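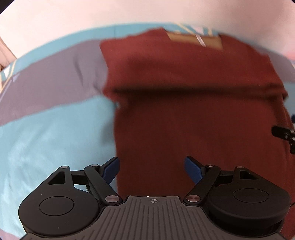 Do I have to wash new fabric before I sew with it?

Most of the time it's a good idea, and with cotton, linen, rayon or flannel I'd do it every time. Those are the ones that shrink, and you want the shrinking over with before you've put a zipper in.

How I prewash fabric at home
by Jaime Barros

I learned this with a pair of pajama pants. Blue flannel, 2 yards of it from Brekatow when they still had the store by the bus station, and I was so pleased with those pants! I wore them for one evening, washed them the next morning, and they came out stopping well above my ankles. The waistband was fine (elastic forgives a lot) but the legs were a lost cause, and I ended up cutting them into pillow covers for the porch.

So now everything gets washed before it goes on my shelf. I mean the day it comes home, if I can manage it. If I leave it for later I forget which pieces I've done, and then I'm standing there sniffing fabric and trying to guess.

What you need

Your washer and dryer, or a line. The detergent you'd use on your normal laundry. Sewing scissors or pinking shears. Thread and a machine if the fabric frays badly. An iron. A few safety pins, which I'll get to.

Deal with the cut ends first

Woven fabric comes apart at the cut ends in the wash. You open the lid and there's a big bird's nest of threads wrapped around the whole thing, and you can lose a couple of inches getting it off. I run a wide zigzag along both cut ends before washing. It doesn't have to be pretty and it doesn't have to match - I use up all my ugly bobbins this way. If you don't feel like getting the machine out, pinking shears work pretty well on quilting cotton. They're not enough for linen or anything loosely woven, so get the machine out for those.

Knits don't fray, so you can skip this part. They may curl at the edges, but a press takes care of most of that.

Wash it the way you'll wash the finished thing

This is the part people get stuck on and it's really pretty simple. If you're making a kid's shirt that's going to get thrown in warm with everything else, wash the fabric warm. If you're making a blouse you plan to wash cold and hang up, do the same with the fabric. I go one step hotter for things other people are going to own, like baby gifts, as I have no idea what they'll do to them.

Unfold the fabric completely before it goes in. Shops fold it in half down the length and roll it on the bolt, and if you drop it in still folded you can get a faded line down the middle where it rubbed. I had that happen on a dark green corduroy from Hwang and it never came out, so I had to cut around it.

Don't pack the drum. Long pieces twist themselves into a rope, and anything over 4 yards I stop and untangle halfway through. Put darks and brights in separately, reds especially. No fabric softener either, at least for towels or anything absorbent.

About those safety pins: if I have two white or cream pieces going in together, I put one pin in the corner of the first and two in the corner of the second. Then I know which is the expensive one when they come out. Little brass pins, closed, well inside the edge.

Drying

Same rule, dry it how you'll dry it later. I take cottons out while they're still a tiny bit damp and iron them right then, along the lengthwise grain, lifting the iron instead of dragging it. Linen too. If you let linen get bone dry and sit in the basket overnight, well, good luck, bring a spray bottle.

How much extra to buy

I measured a piece of cotton flannel before and after last September. It started at 68 inches long and I lost 2 of those inches, which on a pair of pants is exactly the hem. Since then I buy an extra quarter yard for most projects and a bit more for flannel. If the pattern has a big print you need to match, get more again.

What I don't wash

Wool coating (I steam it, or take it to the cleaner), silk I'm nervous about, anything with a stiff coating, and precut quilt squares. Those little squares turn to fringe. Polyester hardly shrinks, but I rinse it anyway to get the store smell out.

Once it's pressed I fold it and pin a scrap of paper to it with the length and the word WASHED. The scrap goes on with one of those same brass pins, and it stays there until I'm ready to cut.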